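About Prallico
Who we are
Contact
Write for us
Corrections

Prallico is a podcast and a weekly newsletter about emerging-market debt: who issues it, who buys it, and who ends up in a hotel conference room two years later arguing about the haircut. We have been at it for long enough that some of the bonds we covered in our first season have matured. A few of them were even paid.

The whole thing started as a lunch argument. Anas Benkirane and Bouchra Mansour were sharing a desk at Altden, a small research shop that wrote long notes on North African and Turkish sovereigns for pension funds. Anas thought the notes were too long. Bouchra thought the clients were too lazy. They recorded the argument on a phone, mailed it to 46 people they knew, and got back a surprising number of replies asking when the next one was coming (and one asking to be taken off the list, which we did, eventually).

Altden has since been folded into something larger with a better lobby. We kept the format: one country or one borrower per episode, one guest who has read the prospectus, and no theme music longer than four seconds.

What we cover

Mostly government bonds, with detours into state utilities, development banks and the odd port operator that borrowed in dollars and earns in something else. We like footnotes. We have done an entire episode on a collective action clause, and it remains our third most downloaded, a fact Anas brings up more than he needs to.

We also try to follow the money past the closing dinner. When a country borrows to build an industrial zone, we want to know what got built, who works there and what the place sells abroad, because sooner or later that's what pays the coupon. Our series on manufacturing exports, "Made to Service," grew out of this. It comes out every April and makes Said Hegazy, our producer, unavailable for most of March. 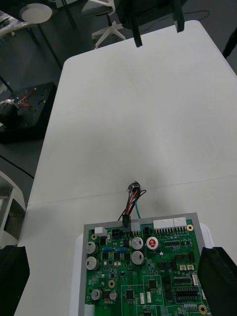

A green circuit board on a white tabletop, with black robot grippers.

We don't give investment advice. People write to ask for it anyway, usually late at night and usually about a bond they already own. The answer is still no, though we do feel for them.

Who does the work

Anas Benkirane hosts. He spent his twenties building debt sustainability models and is now suspicious of anything with a baseline scenario. He speaks four languages and interrupts in all of them.

Bouchra Mansour co-hosts and edits the newsletter. If a sentence in it is short, that's her. If a sentence is long, she was traveling.

Said Hegazy produces the show, books the guests and takes out the parts where Anas says "at the end of the day."

Mounir El Fassi keeps the bond calendar, the spreadsheet of upcoming payments that subscribers seem to like better than the rest of us put together. Corrections to the calendar go straight to him. He enjoys them.

Beril Toprak covers Turkey and central bank policy, two subjects that tend to change between recording and release. She has re-recorded the same opening six times and would like it known that none of those were her fault.

How we pay for it

The podcast is free. The newsletter goes out on Wednesday to 3000 readers, of whom 400 pay for the full edition with the calendar and transcripts. There's one sponsor message per episode, read by Said in the voice he uses for dentists. Our sponsors don't see scripts in advance. Ledisik, which sells bond settlement software, has sponsored us for three seasons and once sat through forty minutes on settlement failures without complaint.

We don't take money from governments, finance ministries or anybody currently restructuring anything. None of us trades the bonds we discuss. Beril holds a savings account and regards it as exciting enough.

Where to find us

We rent two rooms above a tile showroom on Pritchard Street. Visitors are welcome if they write first; the doorbell rings in the showroom, and they will try to sell you tile. Old episodes are in the archive, sorted by country, with the sound quality improving noticeably after number nine.

Guest suggestions, complaints and leaked term sheets can all go through the contact form. Please put the country in the subject line.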